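Monday, June 1, 2026. Workshop notebook, Cloritthorpe learn-at-home group, planning room

Last day before the summer block, and I want to get this down while the tea is still warm and I can remember what we decided about the reading corner, because in April I was sure I would remember and then I had to piece it together from the backs of envelopes.

So, the read-aloud trial. We have been running it first thing in the morning, before anybody has had to sit down and do math, and I have to say I am very fond of it. The little ones come in still half asleep and the older ones pretend they are only there to keep the little ones company (they are not, they lean in at the good bits like everybody else). Started with the Wostach readers, the old set with the soft covers. Chapters too long for the under-sevens. By the second page there was a lot of rolling around on the floor, which I don't mind, but the rolling turned into kicking and then the kicking turned into a discussion of who kicked first.

Switched to the Manole books midweek. Much shorter chapters, and each one ends on something a child can argue about at snack.
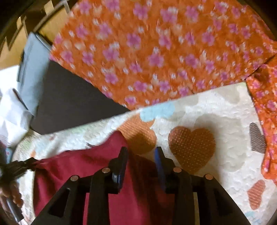
I read one chapter, stopped, and asked them to tell it back to me in any order they liked. They got the whole thing between them, though the fox turned up twice and the grandmother was left out until the very end, when everybody remembered her at once and shouted. I wrote down what they said as fast as I could. My handwriting is dreadful but I will type it up this week and put it in the green folder.

Things to keep from the trial:
Telling back before any questions. When I asked questions first, I got one-word answers.
The older ones reading every other page on Fridays. They practiced at home without being told to!
Hands busy is fine. Drawing, clay, bits of yarn. I used to think they weren't listening, and then the quietest doodler in the room corrected me on the name of the ship.

Things to change:
Start 5 minutes later. Half of Cloritthorpe is stuck at the bridge at that hour and I hate to see a child walk in on the middle of a chapter with her coat still on.
No snack on the rug. I gave in once and I am still finding raisins.
The spelling lists that came with the Wostach set can go back in the cupboard. I tried folding them in after the reading and you could feel the whole room sag.

Book count for the shelf is 244, with some 800 pages of loose worksheets in the boxes underneath that I would dearly love somebody to sort through with me, maybe over a pot of soup. I think we could let most of it go. There is a very nice run of map pages in there, though, so please nobody tip the lot into recycling before I have had a look.

I passed the first half of these notes over to the Kidbridge group, as they are starting their own mornings in the fall and had asked how we handle such a wide spread of ages in one room. I told them we don't split the group, we just pick the shorter book and let the big ones do more of the work.

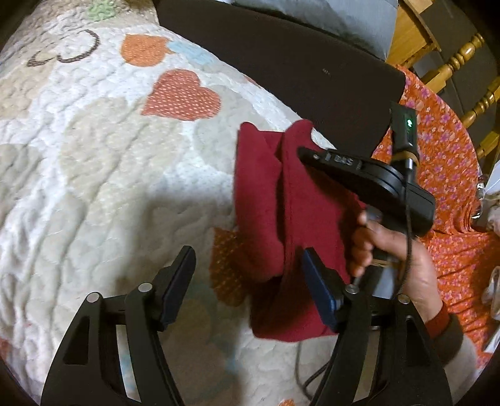 Kidbridge wrote back that they had tried telling back with their own bunch and that it fell flat for the first 2 mornings, everyone staring at their socks, until one of the grown-ups had a go herself and got the story badly muddled. After that they couldn't stop the children correcting her. They also wanted to know if we let a child pass when it's their turn.

We do, and I should have put that in. Passing is always allowed, and I don't make anything of it. We had one who passed every morning in April and then one day told back an entire chapter with voices.

For next time: ask Kidbridge whether they want to borrow the Manole set over the summer, find the missing second volume (last seen by the window), and decide on a first book for the fall. I am leaning toward something with a boat in it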